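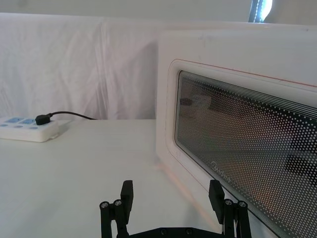
Is it dumb to keep an emergency fund in a foreign currency?

Asked Apr 22, 2025 in Saving and Cash

I have the equivalent of 4,000 dollars sitting in euros and I can't decide whether that makes me a sophisticated international investor or a person who forgot to close an account.

Background, as short as I can make it. I worked for Liepiņa, a translation outfit that paid in euros, and the money went into a multi-currency account at Trornness. The contract ended in January. I live in Ohio. My rent, car and dentist are all in Ohio too. I have no trips planned and no relatives over there who might need bailing out.

My regular savings account has 300 dollars in it, so the euros are my emergency fund in every practical sense. The trouble is that each time I log in to convert them, I look at the rate, decide it'll be better next week, and log out. I have now done this enough times that the app greets me with the rate chart before anything else.

My questions:

1. Is there any respectable argument for leaving it in euros? A coworker says the dollar is finished, but he has been saying that since I met him and he still takes his paycheck in dollars.

2. If I convert, do I do it all at once or in pieces?

3. Trornness says it charges no fee on conversions. What am I missing?

3 answers

Answer 1 (accepted)

The boring rule is that you keep emergency money in the currency your emergencies come in. Your transmission will fail in dollars. If the euro has dropped five percent that month, your fund has dropped five percent too, and the mechanic won't be interested in the long-run outlook for the European Central Bank.

The respectable argument for holding foreign currency is diversification, and it does apply to people with large portfolios, people who plan to move, and people who have bills in two countries. You are none of those. With an amount this size you'd be taking on a currency bet in the one pot of money that's supposed to have no bets in it. If you want exposure to Europe, an international stock fund in your retirement account gets you there, and you can be as gloomy about the dollar as your coworker without touching the rent money.

On question 2, do it all at once. Splitting it up makes sense when the sum is big enough that a bad day would really hurt, and even then it's mostly for your nerves. You've already shown us what happens when you give yourself several chances to look at the chart.

On question 3, "no fee" nearly always means the cost is in the rate. Look up the mid-market rate (the one a search engine gives you) and compare it with the rate on the confirmation screen at the same minute. The gap between them is what you're paying. For example, if the gap is 1 percent, you pay 40 dollars to move the whole thing. I'd call that a fair price for never thinking about it again. If it's 3 percent, get a quote somewhere else before you press the button.

Also check whether the euro balance pays any interest. Plenty of these accounts pay zero on foreign balances, and a plain high-yield savings account at home would pay you something while you wait for disaster.

One tax note. Converting currency can produce a gain or a loss compared with the rate on the day you were paid. There's a small-transaction exclusion for personal use of currency, but whether it covers money you earned and then parked is the kind of thing to ask a preparer about. Keep your pay statements so you know the rate on each date.

Comment from asker: The gap was just under 1 percent. I had assumed "no fee" meant no fee, which I realize is on me.

Comment: Put a note in your phone with the rate you got and then delete the app. Signed, a man who watched the pound for two years.

Answer 2

I'd leave it. The euro has been going up, and when something is going up you don't sell it, that's just basic. I moved half of my savings from Lusberg into euros and francs and I'm ahead, not counting the transfer charges, which I haven't added up.

Comment: Might be worth adding them up.

Comment: How far ahead?

Comment from author of answer 2: It's a long term thing.

Answer 3

Agree with the first answer, with one small exception. If there's a decent chance you'll pick up more euro work or take a trip in the next year, keep enough over there for the plane ticket and a few dinners. Converting to dollars and back means you pay the spread twice.

Check the account terms too. Tromwood started charging me an inactivity fee on a balance I'd left alone, 2 euros a month. I found out by reading a statement, a thing I do every leap year. Yours may not do this, but look under "dormant" in the fee schedule, usually near the end and in the smaller type.

Comment from asker: No more euro work that I know of. Converted all of it this morning. The rate went up after lunch.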